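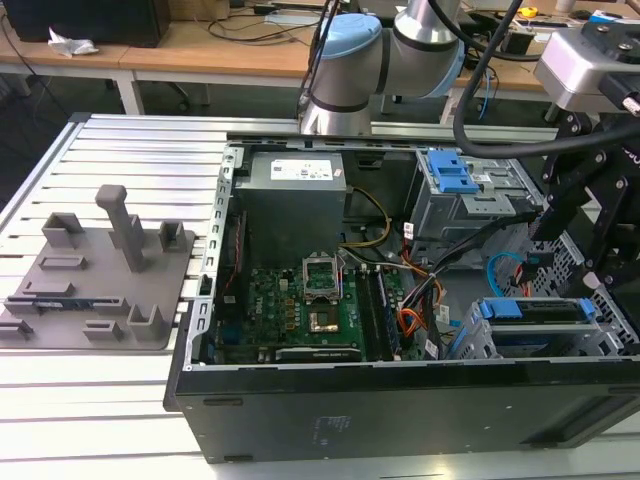

Section 4: What we planned to buy, and what we bought

When our group took on the Larcombe bench in January, we were given £827 for everything apart from the arm and gripper, which belong to the department. That sounded like a fortune to all of us, and I am afraid we spent most of it on paper in the first week!
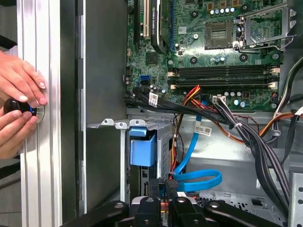
Ottilie Bachmann kept the spreadsheet and very kindly talked us out of a second camera. The biggest line was the slotted table and its fittings from Heffernan, at £348, and after that came almost £140 for printing filament — more than we had guessed, but we did want room for mistakes. 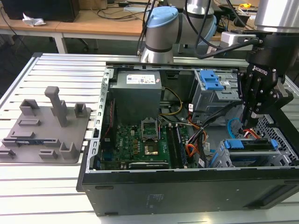
Fixtures were the part of the budget we argued over most. Flatau would have machined a plate for us in metal, and it would have been lovely, but a quote is one thing and a student budget is another. We settled on 3D printing, so the grey plate beside the computer case, with its tall peg and little square holders, comes under filament in the table. If next year's group wants a different layout, they should allow 7 days for printing and book the machine early.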